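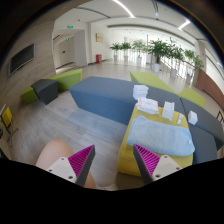

Chapter 3
Paying for the Whole Job

Buying a robot starts long before anyone asks for a price. It starts with a task, written out in plain words, and this is the part of planning I enjoy most! Take one small job: lifting a folded towel off an ottoman. A light blue plush towel is soft and thick at the folds, and a pair of ribbed, wedge-shaped fingers has to meet it at a good angle. Already you have questions for your budget — how wide must the fingers open, how often will the pads need replacing, and who will test them on your own linens?

Zlata Kuzmenko, who planned equipment for the Binovton hotels, kept a worksheet with 28 lines for every purchase. The arm took up one line. Spare fingers, floor space, training hours and repairs filled many of the others.
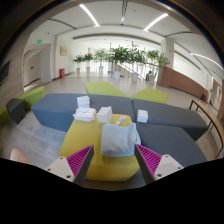

Her first worksheet put spare parts at $2,291 for the year, a figure the supplier, Stilteck, had left out of its quote. Finding it in August gave her time to move money before the order went in.

In this chapter you will build a worksheet like hers, starting with a trial of 100 pickups and working toward a full first-year cost. Keep a pencil handy — you'll be changing your numbers a lot.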